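Guest Room Season

Thursday, 5 December 2019

My cousin Wubit Tesfamariam is coming to stay, and I have been making lists since Sunday. She's flying in from Undari by way of two other airports, and by the time she gets to our place in Flirkenton she'll have been awake for longer than any person should be. So this week's post is all about having people to stay when you're not a natural hostess (I'm really not!).

I grew up in a house where guests got the good towels and everyone else got whatever was left. My mother would start cooking two days ahead and then tell people it was nothing, she just threw it together. I used to think that was silly, and now I'm doing the same thing with a big pot of lentils and a freezer full of flatbread – I guess it gets handed down whether you like it or not.

What I've learned from having Wubit here in March, when she stayed for nine nights, is that she wants three things: strong coffee, a quiet hour after lunch, and somebody to walk to Sutter Street with her so she can look in the shop windows. She does not want a schedule. Last time I had the whole trip planned out, museum and all, and she was so polite about it that I didn't catch on until day four. 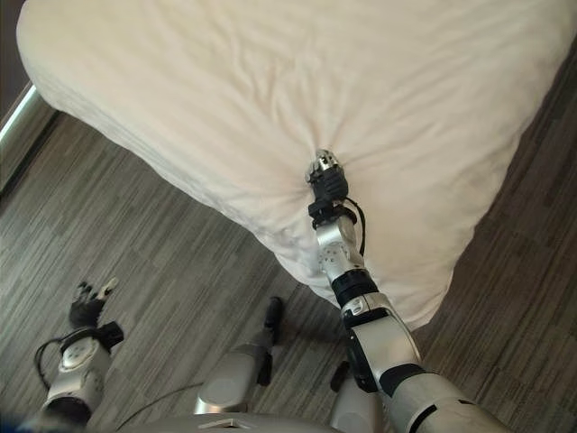
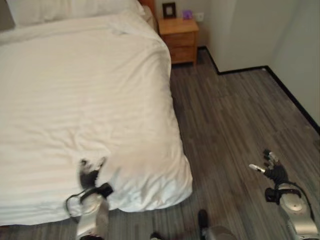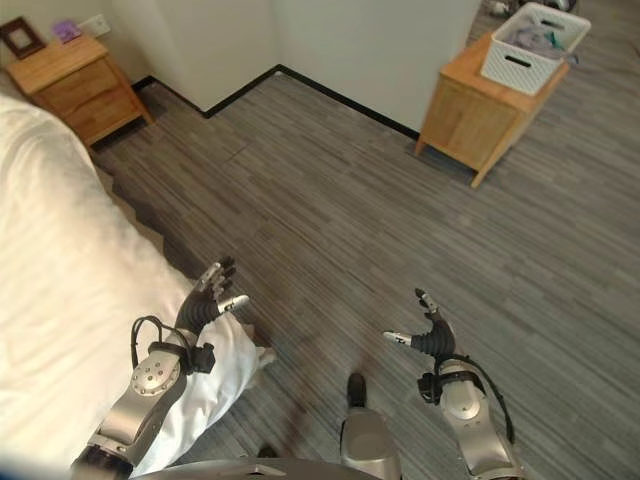
White bedding every time, if you ask me.

How long before a visit should you ask guests what they like to eat?

A week is plenty. That leaves time for one big grocery trip, and they won't have changed their minds by the time they get to you.

Wubit's answer, by the way, was "anything but turkey," so I've crossed off half of what I had planned. I'm going over to Plirkdale on Saturday for the coffee beans she likes, the very dark ones, and I'll pick up oranges while I'm there. The parking is terrible this time of year, so I want to be out the door by eight.

If you have a good breakfast that can sit on the stove while people get up at all different times, please leave it in the comments. I've done baked oatmeal to death and my husband has started hiding from it.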